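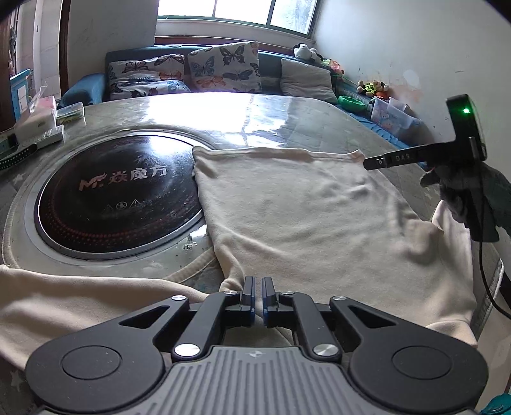
About Us

Rirkeveo teaches robots to do housework the way most of us learned it: somebody shows you, and then you try it yourself until it comes out right.

We are a small company with a big soft spot for ordinary chores. Folding a sweater, pairing socks, wiping down a counter, getting the lid back on a jar. People do these things half asleep, and they're still some of the hardest jobs you can hand to a machine. We think that's wonderful, and we get to work on it every day!

How we started

Rirkeveo grew out of an argument over a bath towel. Our founder, Gion Fankhauser, was working on factory arms at Dimitriou and had spent most of a winter writing out, step by step, how a robot should fold one. The program ran to 800 lines and it worked nicely on that towel, provided the towel was put down the same way each time. Then a colleague picked up a pair of hand-held grippers, folded the towel a few times while the motion was recorded, and asked why they couldn't just start there.

Gion left that October with two people and a borrowed workbench. The towel is still with us. It hangs in the kitchen and is washed more often than it needs to be.

What we do

We record people doing household tasks by hand, using grippers shaped like the ones a robot will use later. You hold one in each hand, the jaws open and close as you squeeze, and the recording keeps track of where the tools went and what they were looking at. No robot has to be in the room for this. That matters a lot to us, as it means we can work in real homes, on real tables, with the sofa and the toys and everything else right where the family left them.

For jobs that need a robot's actual reach and weight, we use remote control. The operator sits at a pair of leader arms and the robot copies each movement as it's made. It's slower, and it takes a week or so before your wrists stop arguing, but there is nothing like it for drawers, doors and anything heavy.

Most of our people do both. The hand-held work gives us variety and the remote work gives us precision — we'd hate to give up either one.

Why clothes?

Visitors ask this a lot. We do plenty of other tasks, but garments are our first love. A cup has one shape. A sweater has a new one every time you put it down, and a sleeve can end up under the body, over it, or inside out. Grabbing a hem at the corner sounds like nothing until you try it with two narrow jaws in place of ten fingers. You learn very quickly to pinch a little, lift, look, and only then pull.

Knits are the fun ones. They stretch, they bunch up, and they hang on to a crease you thought you'd smoothed out two moves ago. Our demonstrators each have their own way of dealing with that and we keep all of it, including the fumbles. A robot that has only ever seen perfect folding has no idea what to do when a corner slips.

Who does the showing

Our demonstrators come from all over. We have a former tailor, several parents of small children, a retired mail carrier and a theater student who is the fastest shirt folder in the building and knows it. You don't need an engineering degree. You need patience, steady hands, and a willingness to fold the same cardigan again after lunch.

New people train for two weeks. The first is mostly getting used to the grippers (everyone drops things, please don't worry). By the end of the second, you're picking your own tasks from the board.

Our projects

Arkia is our laundry collection, covering folding, sorting, hanging and turning things right side out. We have recorded in 200 homes so far, and every household gets a say in which rooms and surfaces we use.

Prolluston is newer. It's our remote control setup for kitchens, and it's where you'll find Gion on most afternoons, usually losing to a sticky cabinet door.

Come and see us

We love showing people around. Schools, repair clubs, curious neighbors and folks who just want to try the grippers are all welcome, and we'll happily put a pair in your hands and a pile of laundry in front of you. Write to us through the contact page and tell us how many are coming. If you have a garment at home that always beats you, bring it along.

Page last updated Nov 11, 2019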